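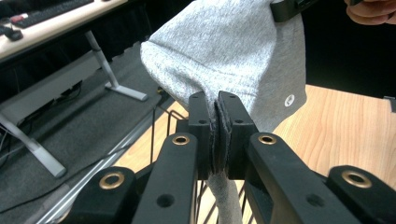
August, by the Drevlow travel desk

The Fusari walking tour of old Kelmendi runs 8 stops and covers, by the guide's count, 28 sieges. Two of them were over fish. You start at the citadel gate and climb 538 steps, which explains how the defenders won so often.

The history is good and the lunch is not. Bring a sweatshirt – the cistern is freezing, even in summer. 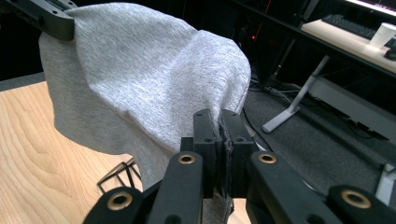

Gray heathered fabric, light gray and speckled.

I'd skip the Vosmont museum add-on, mostly cannonballs, and spend the money on a taxi down.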